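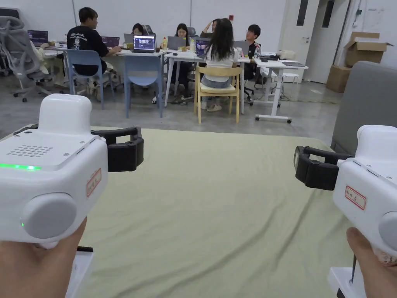
Table linen is the general name for cloths used to cover or dress a table, including tablecloths, runners, napkins and the felt or flannel underlay known as a silence cloth. The term is kept even where the fabric is cotton, polyester or a blend.

History

Woven table coverings were in use in Europe by the Middle Ages, when a long white cloth was laid over trestle boards for meals. Damask, a reversible figured weave, became the usual choice in wealthy households. Coloured cloths were mostly kept for tea, cards and breakfast until the twentieth century.

In the town of Breledon, linen weaving was carried on from 1878 by the Zokach mill, which supplied hotels and railway dining rooms. The mill wove plain and damask cloth in widths of up to 100 inches and employed nearly 100 people at its peak. It later moved to cotton sheeting and closed its dye house first, then its looms. The building now holds flats.

Fibres and weaves

Linen is strong, absorbent and crisp after ironing, but creases sharply. Cotton is softer and takes dye more evenly. Polyester resists creasing and staining and is common in catering hire, though it absorbs spills poorly. Plain weave is used for everyday cloths, and damask or twill for heavier ones. The Jugah cloth, a dense twill with a narrow coloured selvedge, was a local pattern sold chiefly as tea towelling.

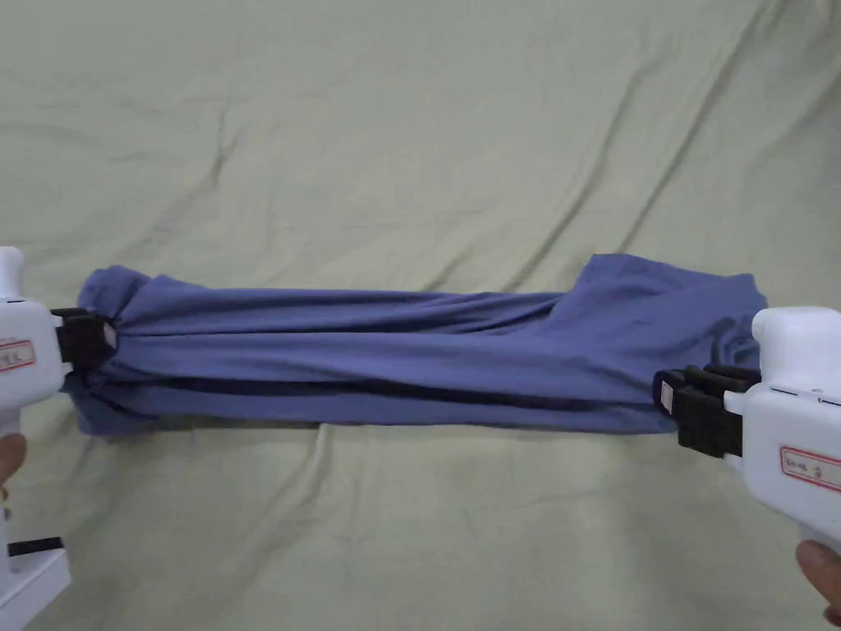
Sizes and drop

The drop is the length of cloth hanging below the table edge. For casual dining it is usually 15 to 30 cm. Formal cloths hang lower, and banquet cloths may reach the floor. The size needed is found by adding twice the drop to the length and width of the tabletop.

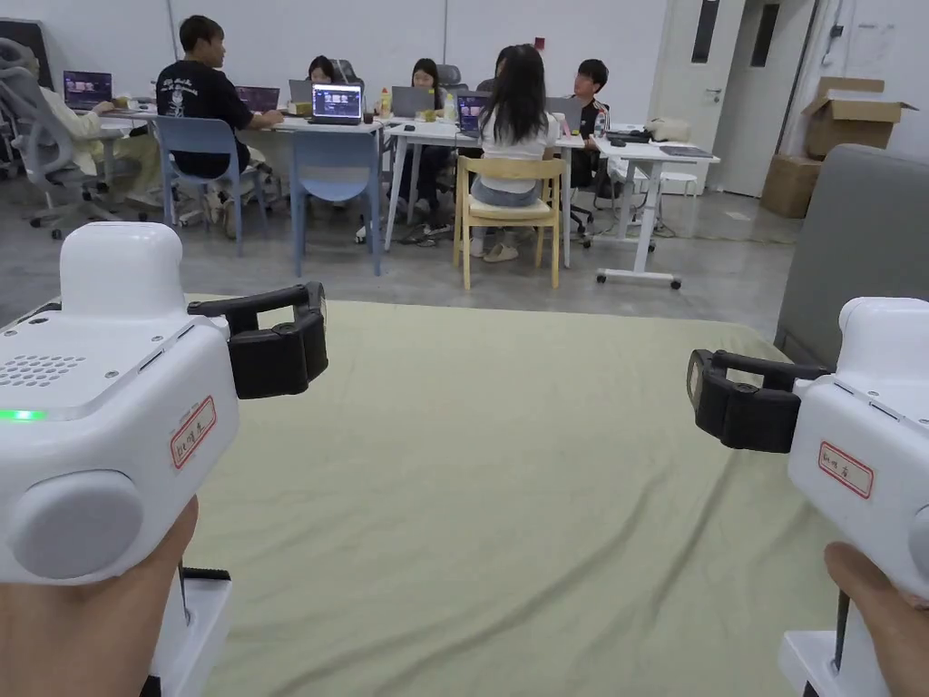
Colour affects how a cloth wears in use. White can be bleached and boiled, and for that reason remained standard in hotels and hospitals. Mid-tones hide light marks but fade along the folds if stored in sunlight. Pale shades such as sage green, seen here on a large cloth in an open office, sit between the two and are generally washed at moderate temperatures without bleach. Dark cloths show lint and crumbs.

Care and storage

Stains are treated before washing, as heat can set them. Linen is ironed damp, on the reverse side for dark colours. Cloths stored for long periods are rolled on a tube or refolded along different lines to prevent the fibres breaking at the crease. The Demora fold, in which the cloth is folded lengthwise into 7 panels, was used in Breledon for shop display.

See also

Damask
Napkin
Tea towel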